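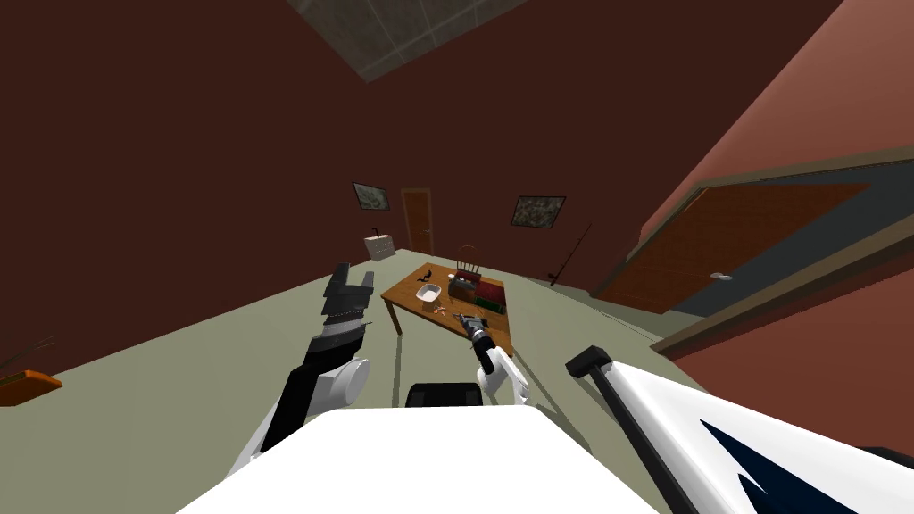

Figure 3. Simulated room with a small wooden table, seen from the robot's viewpoint.

4.2 Storage conditions and cup quality

Green coffee from the Kultolska washing station was split into two lots after milling. The first was packed in plain jute sacks and the second in jute with a sealed plastic liner. Both were kept in the Zanovden warehouse, which has a concrete floor, no cooling and one row of high vents on the north wall. Sacks were stacked on pallets five high. Samples were drawn from the second and fourth layers only, as the bottom layer could not be reached without taking the stack down.

In total, 2988 sacks were held in the warehouse over the storage period, of which 235 were marked for the study. The remainder belonged to normal trade stock and was moved in and out as orders required. This meant that the doors were opened more often in May than in the months before, and the humidity readings for that month are less steady as a result.

Moisture content was measured with a bench meter on arrival and again at each sampling. Coffee in plain jute followed the humidity of the room with a short delay. Coffee in lined sacks changed little in the first 60 days and then began to drift upwards, mostly in sacks where the liner had been tied by hand instead of heat-sealed. We did not plan to compare the two types of closure, and the number of hand-tied sacks was too small to test the difference properly.

Roasting was done on a Brenomow sample roaster using the same profile throughout. We considered adjusting the profile as the beans aged, as many roasteries do, but this would have made it hard to tell the effect of storage from the effect of the roast. The cost of this choice is that some of the later samples may have scored lower than they would in commercial use.

Cupping took place at the Tsolakis laboratory. A total of 141 samples were scored, each by at least three tasters who did not know which lot a cup came from. Scores for acidity fell first in both lots. Sweetness held up for longer, and in the lined sacks it showed no clear change until the last two sessions. Tasters used the words "papery" and "woody" almost entirely for coffee from plain jute.

Two samples were left out because of a visible fault in the green beans. One further session was repeated after the water filter was found to be past its service date. The repeat scores were used in the analysis, and the original scores are kept with the raw data. The effect of layer height within the stack is dealt with in section 4.3.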